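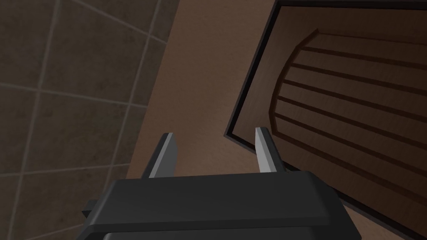 Patricio Figueroa had expected the wider range of kitchens to help and the extra practice to make little difference. The results released this month by Trirkeo show the opposite for one group of tasks, and a clear gain from variety in all the others.

The Drendbridge-based research company has published a study on teaching robot arms to open cupboards and drawers using simulated kitchens. The method, called Nenell, changes the camera angle, the wall and door finishes and the position of the furniture each time the robot practises. The control program sees only what a camera near the gripper sees, and is given no map of the room.

The team built 201 simulated kitchens for the work. Of these, 165 were used for training and the rest were kept back for testing. Each kitchen was tried with 3 types of gripper movement. In the kitchens kept back, the program opened hinged doors in 91 per cent of attempts.

Drawers were harder. Adding new kitchens did little for them once the program had learned to find the handle, but longer practice in the same kitchens did raise the score. The authors think this is down to the pulling motion – a drawer has to be drawn out in a straight line, and small errors in direction build up along the way.

Panelled and slatted doors were included alongside flat ones, as earlier versions of the program often mistook a groove for the edge of a door. The paper gives separate results for each style, including those where the program still fails. Doors that open towards a side wall remain a weak point.

All the figures come from simulation. Tests on a real arm will start at the Wuisan laboratory in March, beginning with single cupboards on a test stand before moving to a full kitchen.

The paper, the kitchen models and the training settings can be downloaded from the Trirkeo website. Researchers who would like to add their own door designs to the test set can contact the Nenell team through the same page.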